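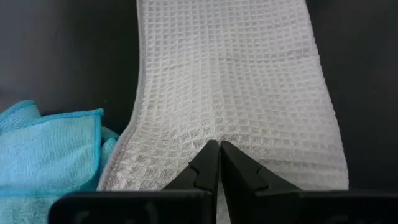
Folding. Twenty mins, then questions, then lunch. Say hello, say who I am (Skaltwood, linen room, nine years, no need for more). Main point early in case I run over: most of our towel trouble is at the shelf end, the wash end is fine. Waffle first as it's the awkward one. Point at the grid, all those little squares with the ridges between. Then the hem down the left, how it bows out towards the bottom. Weave relaxes, hem doesn't, so you never get a true edge to line up on. Stop chasing the hem. Go by the squares. Pick a row, fold on the row.

Blue one at the bottom is microfibre, come back to it. DON'T get drawn on microfibre yet, Crisanto will ask, tell him slide 3.

What we counted

Tuesday count, both shelves, Skaltwood only. 2,538 towels in the room. 1,638 of them waffle. Pause here, people always think it's fewer. Kustska site sent theirs late so not in the total, say so before Lærke does.
Refolds in November: 1,379. A refold = someone took it off the shelf, looked at it, did it again. Not counting ones that fell down.
Don't work out percentages live. Last time was a mess.

How people pick up

Ask room: hands up who picks up from the middle. (Most. I do.) Fine for carrying, bad for folding. Pinch a jersey cloth in one spot and everything runs to that spot, little tight folds, fabric stretched, and you then spend ages smoothing. Two corners, short side, let it hang, THEN down on the table. Demo with the pink one if there's a table. If no table use the lectern, sorry to whoever set up the lectern.

Knits worse than wovens for this. Waffle sort of inbetween. Don't shake it like a tablecloth, it only puts the grid out.

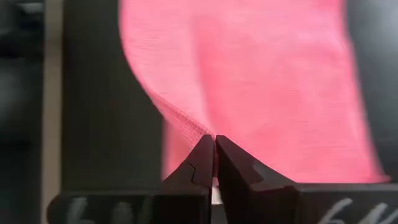 The fold itself

Thirds then half for waffle. Half, half, half for flat cloths.
Say it twice, they write it down the second time.
Waffle is thick, so three layers and you've already got a fat rounded edge. That edge faces OUT on the shelf. Loose ends to the wall. Escobar shelving is deep enough for this, the old shelving wasn't, which is why the old sheet in the linen room says the opposite. Take the old sheet down!! (ask Lærke if she has, she said she would)
Press with the flat of the hand, from fold to open end. Not the other way, you trap air and it sits up like a loaf.
Dark table helps with pale towels, you can see your edges. White table for dark ones if you've got one. We haven't.

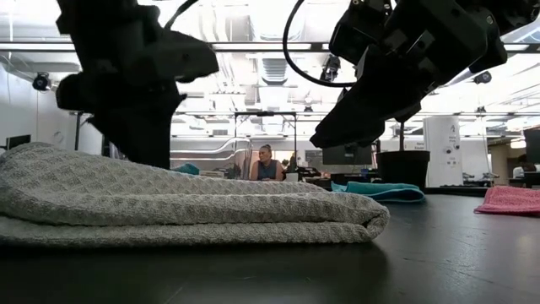 Grey waffle in layers, rounded fold to the right. Teal and pink loose further over.

Leave this one up while I talk about order. One towel in front of you, the others pushed back. People like to spread everything out and then there's no room to fold anything. I timed myself both ways and lost the bit of paper, so just say "quicker" and move on.

Colours

Skaltwood: white and grey = bathrooms. Blues = surfaces. Pink = kitchen. Green = floors, never goes back in with the others even if it's been through the same wash.
Kustska does pink for bathrooms. Known problem. Lærke Dalsgaard is sorting it, don't promise a date.
New blues are from Plurkine, 2,195 ordered across the sites, first lot is with us. They come with a sharp crease from the packing, ignore the crease, it isn't in the middle. Fold to the edges.

Microfibre (Crisanto's bit)

Slippy. Slides off the pile if the pile is more than eight high. Fold long first, get it properly flat as a long strip, then decide if it needs folding again at all. For the narrow shelf it doesn't. For boxes fold once more and stand it on edge so you can
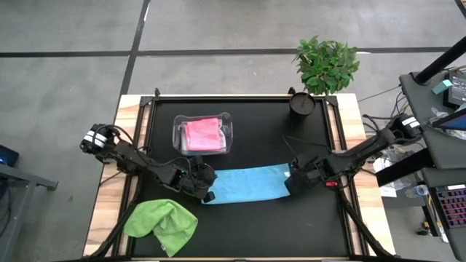 see what's in there without lifting the lot out. Clear boxes only please. Solid ones end up as "misc" within a week and we've all opened one of those. One colour per box if poss. Don't lay anything over the side of the work area to do later, it gets picked up with the next load and then it's in the wrong box and I get the phone call.

Tags: leave them on, tuck them in. Someone cut a whole batch off last year and we had no wash temps for any of them. No names.

If time: Crisanto Galang to do the one-minute fold, he's faster than me. If no time skip straight to questions.

Likely questions
Do we iron waffle? No.
Can we roll? In the baskets yes, on the shelf no.
Softener? Not on microfibre. On waffle ask Lærke.
Who restocks Mondays? Rota is on the door, I havent got it with me.

Hand the sheets out at the END or they'll read them all the way through. Spare towels go back in the trolley by half one.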